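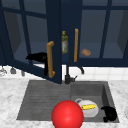

Home | News | Programs | Members | Contact

Filed under: Automation and Daily Life

Household robotics has reached the point at which the members of this association ask, with good reason, when a machine will be able to clear up a kitchen. The Drurmont Working Group on Domestic Automation took up that question over the past year, and its findings are more modest than some members had hoped. Much of the work has been carried out in simulated kitchens, where a task can be reset and repeated as often as required. A sink with a mug in one basin and an ear of corn across the top of it is a fair sample of the difficulty. The mug must be taken up by its handle or its rim, the corn must go somewhere else first, and neither can be reached well if the glass-paned cabinet door above the sink has been left standing open.

For the present review, the Working Group considered 15 household chores, each attempted 70 times in simulation by control software from two suppliers, Clanitus and Ritance. A chore was counted as reliable only if it was completed in at least 9 of every 10 attempts. By that measure, 6 of the chores were reliable. Closing a door by its bar handle was among them, as was moving a single object from a counter to an open shelf. The chores that fell short were, for the most part, those with several steps, in which an early error was carried through to the end.

The sink tasks were the least satisfactory. Objects in a basin lie at odd angles and against one another, and the walls of the basin limit the directions from which they can be approached. Glass was a further source of trouble. Both systems at times treated an item behind a closed glass door as though it were within reach, and both had difficulty judging where the edge of an open door lay. Ritance has informed the Working Group that it intends to submit revised software in December.

Members should also bear in mind that success in simulation does not carry over in full to a real room. Four of the reliable chores were repeated on physical equipment at the Nic Aodha test kitchen, and the rate of completion fell in every case. The loss was small for doors and drawers. It was considerable for ceramic ware, where a grip that held on the screen proved too weak or badly placed at the counter.

Crisanto Panganiban, who chairs the Working Group, has advised that no supplier should at this time describe its product as able to tidy a kitchen without supervision. "A machine may be trusted with one well-chosen job," he wrote in his note to the board. "The evening's dishes are a long chain of jobs, and we are not there yet."

The Working Group will continue the sink tasks in the coming year and will add two shop-floor chores – bin sorting and the return of hand tools to a rack – at the request of members in light manufacturing. The full tables are available from the Drurmont office on written request.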